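Call for Participants: Family Members and Close Friends of Adults in Recovery from Alcohol Dependence

The Tovano Centre for Recovery Research invites applications from adults who wish to take part in a study of family support after residential treatment for alcohol dependence. The study is funded by the Śliwiński Foundation and will be carried out at the Centre's Wustex site and by telephone.

Background

Much of the existing work on alcohol treatment looks at the person who has been admitted. Less has been written on the experience of partners, parents, adult children and friends in the months after that person returns home. The study will record what help these relatives and friends were offered, what they made use of, and what they would have wished to receive. Its findings will be used to revise the Centre's printed guidance for households, last issued to 2,387 families.

Who may apply

Applicants must be aged 18 or over and must be the relative, partner or close friend of an adult who completed a residential programme within the past two years. It is not necessary to live at the same address. The person who received treatment does not need to take part, and will not be contacted by the Centre.

Applicants who are themselves receiving treatment for alcohol or drug dependence are asked to speak to the study office before applying. They will not be excluded on that ground alone.

What participation involves

Participants will attend one interview in person and complete two questionnaires by post or online. The interview takes up to 90 minutes and may be divided between two visits. A telephone interview can be arranged for those who are unable to travel. Interviews are held on weekdays, with a small number of evening appointments.
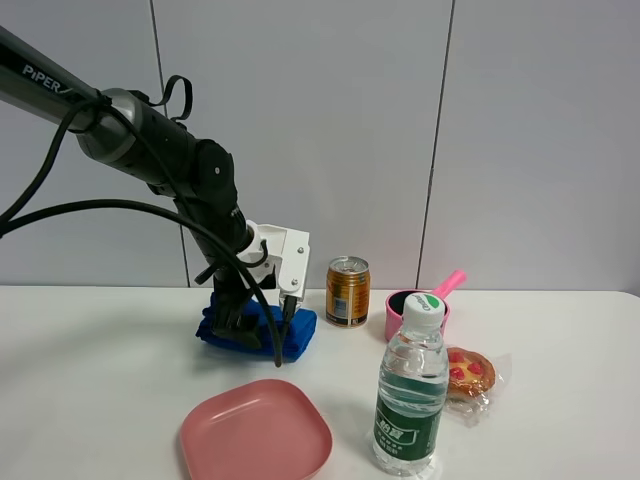

A PiPER arm with its gripper on a blue cloth.

Thirty places are reserved for participants who support a person under the age of 25. The remaining places will be allotted so as to include a range of ages, family relationships and lengths of treatment. The Centre may therefore be unable to offer a place to every eligible applicant.

Expenses and payment

Travel by public transport will be repaid in full on production of a ticket or receipt. Participants will also receive a voucher on completion of the second questionnaire. Payments are handled on the Centre's behalf by Ginance, which will be given the participant's name and bank details only.

Confidentiality

Interviews will be recorded and written out in full, with names and places removed. Recordings will be destroyed once the written version has been checked. Information will be passed to another body only where there is a serious risk of harm to the participant or to another person, and the interviewer will explain this before the interview begins. Participants may withdraw at any time before their answers have been combined with those of others, and are not required to state a reason.

The study does not offer counselling or treatment. A list of local support services will be given to each participant.

How to apply

Application forms are available from the reception desk at the Wustex site or may be requested from the study office by post. Completed forms should be marked "Family Support Study" and must reach the office by the last working day of November. Applicants will be informed of the outcome in writing.

Large-print forms and interpreters can be provided on request.

Notice issued October 8, 2023
Study Office, Tovano Centre for Recovery Research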